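打印本页 | 转发邮件
分享 8

开放日见闻:握着夹爪收拾一张桌子

上个月我跟着读者群里的几位朋友去了Dirneo的开放日,回来以后兴奋了好几天,编辑催稿催了三次,我才把笔记理出个样子。先说结论:值得去,尤其是平时只在视频里看机器人的朋友。现场没有灯光秀,也没有会跳舞的人形机,大部分时间大家就是围着几张普通桌子,看人怎么收拾东西。听上去有点闷是不是?我一开始也这么想,后来站得脚都酸了还舍不得走!

Dirneo做的是桌面整理这一块。按他们的思路,机器要学会收拾桌子,先得有人示范,示范得越自然越好。所以他们不怎么用遥操作(就是人在一头拉着主手,机械臂在另一头跟着动),而是让示范的人直接把夹爪握在手里,左右手各一只,走到桌子跟前就开始干活。夹爪上带着黑白方块标记,软件靠它来推算夹爪在空间里的位置和朝向,以后再把这些轨迹换算给机械臂。带我们这一组的Roxana Ríos讲得特别快,手也一直在比划,我录音里有一半是她在说“你们等一下看这个角度”。

她先讲了任务是怎么定的。他们不写“把桌子收拾干净”这样的大题目,而是拆得很碎:把盒子转正,把软包装从盒子里取出来,把瓶子挪到靠墙那一侧,把电源线理顺。每一条都能单独录、单独检查,最后再拼起来。有读者问拆这么碎,机器会不会只会做碎活,接不起来。Roxana说这个问题他们内部吵了很久,目前的做法是碎的和整的都录,整段的时候不规定顺序,谁来录就按谁的习惯。她自己习惯从左往右收,同事Brayan Salazar偏偏喜欢先对付最麻烦的东西,两个人录出来的数据放在一起,她觉得反而更好用。
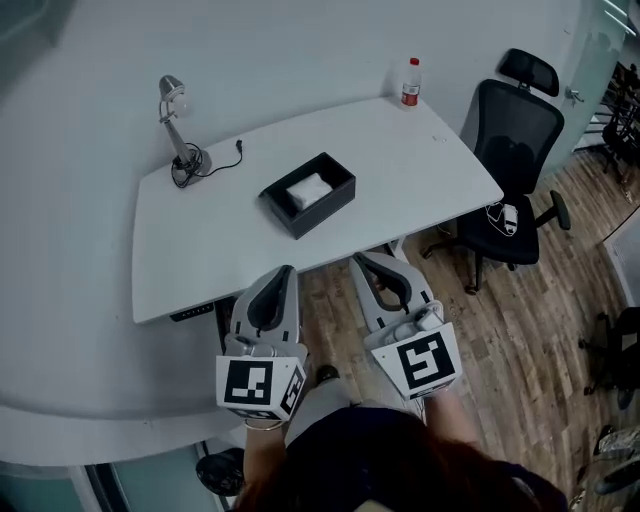
说到麻烦的东西,软的和透明的要排在最前面。软包装每夹一次形状就变一次,夹得浅了会滑,夹得深了指尖会顶到盒底。透明的东西则是另一种头疼,人眼都要凑近了找,摄像头更容易看漏。Brayan给我们看了一段回放,他去夹一只透明小件,来回试了好几下,屏幕上那条轨迹线绕得像毛线团。我问他这种算不算废数据,他说不算,夹空之后怎么调整、怎么再来一次,也是他们想要的,只要最后做完了就留着。这一点我觉得很有意思。以前我总以为示范要做得漂亮,现场听下来,太漂亮的示范他们还真有点不放心。

再说线。电源线是那天讨论得最热闹的话题,几乎每组人都问了。线会缠,会带着别的东西一起走,插头还可能卡在桌沿。Dirneo现在的处理办法相当朴素:能不动就不动,必须动的时候用一只夹爪压住,另一只去拉。Said El Fassi在旁边补了一句,说他们曾经花了整个一月份专门录理线,录到后来大家回家看见自己床头的充电线都想伸手去理一理(我现在也有这个毛病了)。那批数据最后有多少进了训练集,他没有细说,只讲筛掉的比留下的多。

接下来是动手环节。我排在第三组,轮到我的时候手心有点出汗。夹爪拿在手里比想象中要沉一点,握久了手腕会酸,更不习惯的是反馈:手指离物体远了一截,碰没碰到、夹没夹紧,主要靠看,靠手上传回来的那一点点震动。我的任务是夹起一个纸杯放到杯垫上,简单吧?我把杯子夹扁了两个。第三个总算站住了,后面有人鼓掌,我脸都红了。

Roxana给了几条建议,我原样记在这里,给以后打算去的朋友参考。动作放慢,但中间别停顿太久;夹爪别挡住自己看东西的视线;标记那几面尽量不要扣向身体;两只手不要交叉,真要交叉就先放下一只;开始和结束的时候,把夹爪摆回差不多的位置。最后一条看着琐碎,她却强调了好几遍,说切分录像的时候全靠它。

那天的录制总数挂在走廊的屏幕上,我离开的时候显示1659段,听Said说其中大约100段是来参观的人录的。参观者的数据会单独存放,不跟正式数据混在一起,录之前也要签一张同意书,写明录什么、存多久、怎么申请删除。同行的朋友Teófilo Rivadeneyra平时做的就是合规,他把那张纸正反面读了两遍,提了一个关于背景中其他人入镜的问题。Said当场记了下来,说下一版会改写得更清楚。我挺喜欢这种态度,不会的就说不会,没写清楚的就承认没写清楚。

下午的后半段是机械臂回放。他们用一台双臂平台跑训练好的模型,桌上的东西由观众来摆。观众当然不会手下留情,有人把瓶子放倒,有人把纸盒塞到笔筒后面。前几轮相当顺,机械臂把瓶子扶起来的时候,整间屋子都“哇”了一声,我也喊了。后来有一轮它对着一块反光的桌面反复伸手,伸到一半又缩回去,最后只能由工作人员按停。Brayan也没有急着打圆场,直接把摄像头画面投出来,指给大家看反光在哪里,模型大概把它当成了什么。对我来说,这一轮失败比前面几轮成功看得还过瘾。

速度方面要提前打个预防针。现场回放比人慢得多,我自己三两下能收完的桌面,它要磨蹭好一阵子,中间还会停下来“想”。如果是抱着买回家就能用的期待去的,大概会失望。Efraín Villanueva在问答环节也讲到了这一点,他负责的是跟Priltier合作的部署试点,说话很稳,不画饼。有人追问家用版什么时候出来,他回答眼下没有家用版的计划,试点只做办公室和自习室这类地方,晚上没人的时候慢慢收,慢一点也不碍事。至于成本,他没有给数字,说等试点跑完再谈。

问答里还有几个问题值得一提。有位老师问学生能不能来录数据当作实践课,Efraín说可以谈,但是每人每次录的时间要有限制,手腕吃不消。有人问左撇子怎么办,Roxana笑着说她自己就是,两只夹爪本来就一样,左右随便换,反倒是桌上物品的摆法要多变一变。还有一位问标记贴在夹爪上,被手臂挡住了怎么处理,这个问题得到的回答最长,简单说就是几个面都贴,一面看不见还有另一面,都看不见的时候那一小段就靠前后的轨迹补,补不上就丢掉。

我自己没来得及问的是灯光。台灯开着和关着,桌上的影子完全两样,靠玻璃隔断的位置到了傍晚又是另一种光。不知道他们是特意换着条件录,还是赶上什么光就用什么光。有读者知道的话请写信告诉我,下期可以接着聊。

关于报名:Dirneo的下一场开放日定在2026年8月4日,下午场,分组参观,每组8人,动手环节要另外登记。地点还是在Panodthorpe园区,从东门进去比较近,西门那边要绕一大圈,我就是绕过来的,到的时候签到已经快结束了。建议穿袖口收紧一点的衣服,宽袖子容易勾到夹爪,戴手表的朋友最好先摘下来放包里。现场有饮水,没有午饭,园区里的Espinoza咖啡馆三明治不错,就是队伍长。

另外,上期说好要登的拆机笔记因为这篇太长,顺延到下一期。已经来信问过的几位,对不住,图都整理好了,不会再拖!

打印本页 | 转发邮件
分享 8 | 评论 3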